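3.2 Shared boards and residue

Boards were checked at the end of each working day, before anyone wiped them. Coders (Hoxha, Delić) logged three things: marks left on the surface, state of the tray, where the markers were. In total 323 end-of-day records, all from the Wevham site. Girnance records dropped, too many gaps. Coding sheet was fixed on 01/07/2023 and not changed after that.

A board counted as "near clear" if the coder found only isolated strokes, no readable word. Most residue of this kind sits high up, far from the tray, where a quick wipe dosen't reach (Fig. 4). 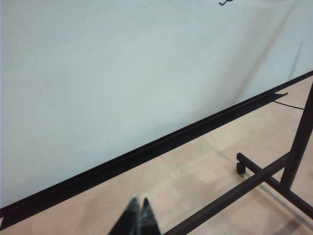
Figure 4. Mobile whiteboard on dark metal stand, lower edge and marker tray. Small black marker stroke near the top of the view.

Near clear boards were the hardest to agree on. Delić coded a single hook or tail as residue, Hoxha at first did not. Settled by Imrie, any visible stroke counts. Older records recoded to match.

Markers next. The sheet had only "in tray" and "elsewhere" to begin with, and elsewhere filled up fast. Split later into floor, desk, other room. Labels on the barrel helped, a marker with a barcode could be be traced to its board even when it had wandered. Unlabeled ones were logged but left out of the movement counts. Caps noted seperately, on or off.

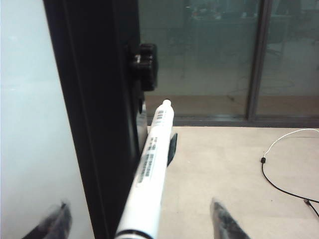 Why record markers at all, if the paper is about boards?

Because people skip a board with no working marker near it, and a skipped board looks the same in the residue log as a well wiped one. Without the marker column we could not tell the two apart.

Limits: one coder per board on most days, one building. Wiping habits at Montes may differ, not tested.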